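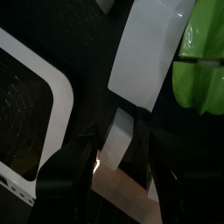 Second arm or spare grippers?

tvillalobos
We have $3676 left and it has to be committed before July. I can get a second Rirkero arm, refurbished, or put the lot into spare fingers and cables for the one we run now. Work is small plastic stuff, toy food and blocks mostly. Which would you do?

plellgate_jo
Spares. We went through 6 sets of fingers last year and the freight hurt more than the parts.

dunmorrow
Disagree. Anything that needs one hand to hold and the other to pick, you're stuck with a single arm. Get the arm, buy fingers out of next year's consumables. 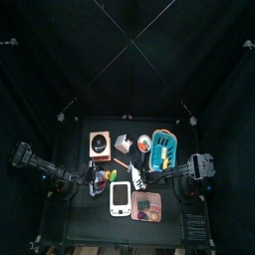 Budget bench space too. Two arms need clearance at the elbows as well as at the grippers, and ours ended up further apart than the Sriwong drawing said.

plellgate_jo
And if a cable goes in week one? Lead time was 7 weeks on our last order. A dearer setup sitting idle is no favour to anyone.

tvillalobos
Could the refurb price include 2 sets of fingers? I'll ask.

dunmorrow
Ask Arkumthorpe as well, they colour-code the cables and will quote without freight if you pick up.

Tiburcio Villalobos
(tvillalobos, other login) Quote requested from both.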